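Search jobs, e.g. "warehouse" Enter town or zip Search

Packer and Returns Clerk, Part Time
Garrido Ceramics Supply, Distbridge

We sell plates. Also bowls, mugs, casserole dishes with lids, and one very large soup tureen that has been in the catalog for 17 years and has sold four times. All of it breaks if you look at it wrong, and all of it has to get from our building in Distbridge to people who live nowhere near Distbridge. We're looking for a person to stand between those two facts with a roll of tape.

The job is 20 hours a week to start, mornings, with more hours in the run-up to the holidays if you want them. Pay is above what the big distribution center out on the highway offers, and we have windows.

What you'd be doing

Most of the day is packing. An order prints, you pull it from the shelves, you check every piece for chips and glaze faults, you wrap it, you box it, and you put it on the cart for the afternoon pickup. On a normal day the packing room sends out 97 boxes. In December it's 200, and the radio gets turned off so people can concentrate.

Wrapping is the part that separates people. Anyone can put a bowl in a box. We want the bowl to be one bowl when it arrives. You'll learn to wrap the piece, then the stack, then fill the gaps so that nothing moves when you shake it. We do shake it. Cups get wrapped with the handle padded first, because handles are where the refunds come from. Lids never travel on their pots, whatever the pot seems to want. 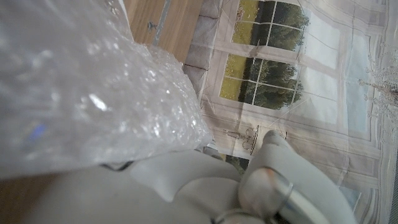

Bubble wrap, the house specialty.

The rest of the job is returns. Customers send things back for all the usual reasons (wrong blue, wrong size, the wedding is off) and a few unusual ones. You'll open the parcel, compare what's inside with what we sent, write down the difference, and decide if it goes back to stock, to the seconds shelf, or into the bin. You won't have to talk to the customers much. You'll have to read their notes, which can run long.

You'll also get a share of the inventory count every January. It takes two days. There are doughnuts, and by the second afternoon there are not.

Who does well at this

Careful people who aren't slow. Slow people who are careful also do fine after a month or so, once their hands know the work. Fast people who aren't careful have a rough time, and so do our casserole dishes.

You don't need warehouse experience. Past packers have come to us from a bakery, a dental office, a library and a touring puppet theater, and the puppet theater one was the best packer we ever had. If you've ever moved an older relative out of a house full of figurines, please mention it in your letter. That counts as experience here.

You do need to be able to:

- lift 40 pounds, several times an hour, with your knees doing their share
- be on your feet for a four-hour shift with one paid break
- read a packing slip and notice when it says six and you're holding five
- write so that other people can read it
- work next to others without wearing scent strong enough to get into the cardboard

A driver's license is handy but not required. The Bredell bus stops across the street at 7:40, and the shift starts at 8:00, so you'd have time for a coffee. Ours is bad. Bring your own.

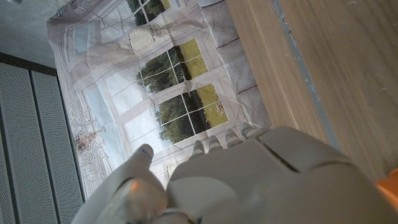 Besides the hourly pay, you'd get paid holidays after three months, a dental plan that covers more than the last one did, and first pick from the seconds shelf at a quarter of the ticket price. Be warned about the seconds shelf. You'll tell yourself you need one serving platter, and within a year you'll be storing them under the bed. We've all been through it and we don't judge.

There is room to move up, within the limits of a building this size. The last two people who ran the stockroom both started in packing. One of them now buys for Zakow, our other shop, and gets to travel to look at teapots. We can't promise you teapots. We can promise that when a better job opens here, we ask the packing room before we write one of these ads.

Things you might want to know before applying

The building is old and the heat is uneven. The packing room is warm, the stockroom is cold, and you'll walk between them all day, so dress in layers. Cardboard dries out your hands. We buy a good hand cream in large tubs and it's free to staff, as is the supply of bandages for paper cuts.

You will break something in your first week. Tell us, sweep it up, and write it in the book. The book goes back a long way and every one of us is in it, including the owners, who hold the record with a full shelf of gravy boats.

How to apply

Send a letter, one page at most, with your phone number and the mornings you can work. A résumé is welcome but we read the letter first. Drop it off at the counter or mail it to Garrido Ceramics Supply, 441 Mill Street, Distbridge. Mark the envelope PACKER, or it'll go in with the glaze invoices and be found in spring.

If your letter makes sense to us, we'll call and ask you in for a paid two-hour trial. We give you a table, a pile of materials and a box of mixed seconds, and you pack them however you think best. Then we shake the box and open it together. We'd like someone in place before the fall orders start, and we'll answer every letter — even the ones that arrive in pieces.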